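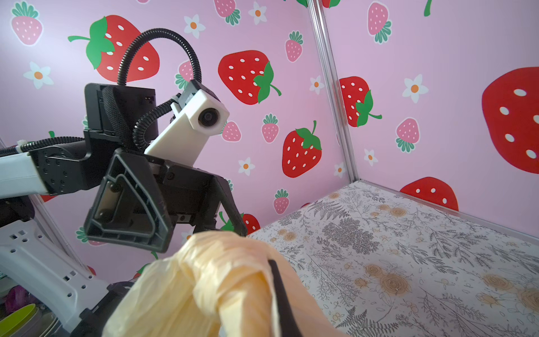

# Garra Pikon G7 -- dedos finos para materiais flexíveis

A Pikon G7 é uma garra elétrica de dedos pretos, longos e estreitos, pensada para sacos plásticos, tecidos leves e embalagens vazias. Fornecemos a garra com ou sem o suporte branco de câmera, impresso em plástico, que se monta em cima do corpo.

## Comparação com a Rendolier R2

Testámos as duas garras no mesmo braço, com a mesma câmera e o mesmo controlador Cartwright. O objeto foi um saco plástico amarelo-claro, amarrotado. Cada garra fez 8 séries.

| | Pikon G7 | Rendolier R2 |
|---|---|---|
| Séries sem perda do saco | 7 | 6 |
| Suporte de câmera | opcional | não incluído |
| Ponta do dedo | fina | larga |

A R2 segura melhor as caixas rígidas. Com plástico fino, a G7 entra mais facilmente nas dobras e precisa de menos força de fecho. A diferença é pequena, e recomendamos fazer um ensaio com o vosso próprio material.

## Montagem e cabos

Os cabos vão em conduíte corrugado preto. É importante deixar uma curva ampla por cima do motor -- com a curva apertada, o conduíte puxa o conector da câmera quando o punho roda. A lente deve ficar virada para a frente, no sentido dos dedos.

O software Fluris reconhece a garra sem configuração adicional. Para outros controladores enviamos o manual do protocolo, por enquanto só em inglês.

## Preço e entrega

Garra com suporte: 1,355 EUR, sem câmera e sem IVA. As encomendas feitas agora são entregues em setembro.

Página atualizada em 2020-07-10.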